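Tandetti Push-Button Box Set: Data Card

Summary

A collection of short recordings of industrial push-button control boxes being picked up, turned, set down, pressed and put back on a table. The boxes are the ordinary gray kind found next to conveyors, hoists and garage doors. The set covers how they are handled when they are off the wall and loose on a work surface.

The current release has 2,722 clips. Each clip covers one task from start to finish and runs no longer than 60 seconds.

Why it was put together

Most collections of household and workshop objects have mugs, tools and cardboard boxes in them, and few have control boxes. The ones that do usually show them mounted, with only the front face visible. A loose box is a different thing to deal with. It can lie on its back, on its side or face down, and the buttons stick out enough to catch on whatever is next to it. Boxes with a mushroom-head stop button won't sit flat on their face at all.

Edham wanted material for sorting returned parts. Nguyen wanted material for checking button order before boxes go out. Both needs are covered by the same tasks, so the set was made once and shared.

What is in the set

The boxes come in several layouts. The short ones have three buttons in a row. The long ones have five, with a large red stop button at one end on a yellow collar. The order of the colors is not the same from box to box. Do not assume that the button next to the stop is always green, or that blue is always at the far end. Read the order from the clip or from the layout file.

Other small items share the table with the boxes: trays, cards and bits of paper. They are part of the normal clutter and were left where they lay between takes. They are not labeled.

Tasks

There are 7 tasks. The short names below are the ones used in the file names.

pick: take a box from the table and lift it clear
place: set a box down on the pad, buttons up
turn: change which end of the box points toward the near edge
flip: bring a face-down box to face up
press: push one named button with the box held still
line: put two boxes side by side with their long edges together
clear: move all boxes off the pad

Press clips name the button by color and by its place in the row, counted from the end marked in the layout file. Where a box has two buttons of the same color, the place in the row is what decides it. Color alone is not enough for those.

None of the boxes is wired to anything. A press clip shows the button being pushed and nothing more. There is no lamp, buzzer or motor to confirm it, so success was judged by button travel as seen by the reviewer.

Table and pad

Work was done on a white table with a cushioned pad on it. The pad is blue-gray with a small diamond texture. It keeps the boxes from sliding and from scratching the table top, and it gives a little when a box is pressed. Expect the pad to dent during press clips — that is normal and is not marked as a fault. 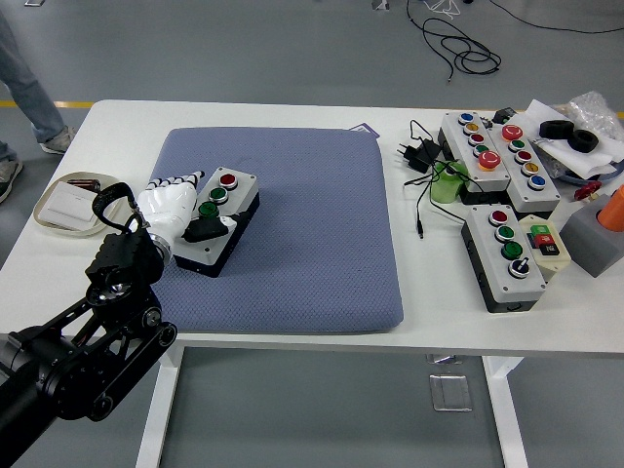 The pad was not fastened down. It drifted over a long session and was pushed back to the middle whenever it got close to an edge. Anyone using pad corners as reference points should find them again for each clip.

Labels

Each clip has a task name, a box layout code, a start time, an end time and a result. The result is one of done, partial or dropped. Dropped means the box left the hand before it was meant to, even if it landed the right way up.

All labels were checked by 2 reviewers. Where they disagreed, the lower result was kept.

Known problems

Some turn clips could also be called place, and the line between them is not sharp. Gray boxes on a gray floor are hard to pick out near the table edge. The layout file uses "top" for the stop-button end, but the first batch of place labels used "far," and these have not all been changed over.

Use and contact

Free for research and teaching. For commercial use, write to Skutitz, who keep the files and handle corrections. Please include the clip name when reporting a wrong label.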